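Jandever accelerator, second cohort – worth applying?
Startups and Funding board, 17 February 2023

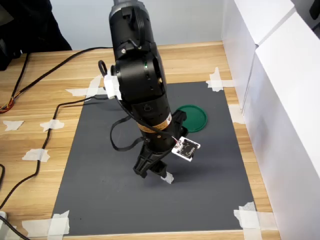
Replies (5)

tmarsh_dev
Applications for the second Jandever batch close in three weeks. They say 25 teams, 300 square feet of desk space each, and a small check for equity. We do training software for headsets. Has anyone here been through it?

lowpoly
We were in the first batch. The check cleared in December, two months after they said it would. Mentors were fine. Ours came from Tidine and knew enterprise sales well.

quietbuild
I'd skip it. They got 1,372 applications last time and most of the places went to companies that already had funding. Wavix had closed a round before they got in.

lowpoly
Wavix had a round, yes. We had no outside money and four people. I don't think "most" is right – I shared a floor with plenty of teams like ours.

quietbuild
Fine, "many" then. Still a lot of equity for a desk. Read the clause on follow-on rights before you sign. It lets them match any later investor for up to 100 percent of their share, and our lawyer at Pavlović told us to walk away.

tmarsh_dev
Thanks both. Do they make you move there for the whole program? Two of us have kids in school.

lowpoly
One founder has to be there full time. The rest can come for the first week and demo day. Ask them to put it in the contract, they were vague with us.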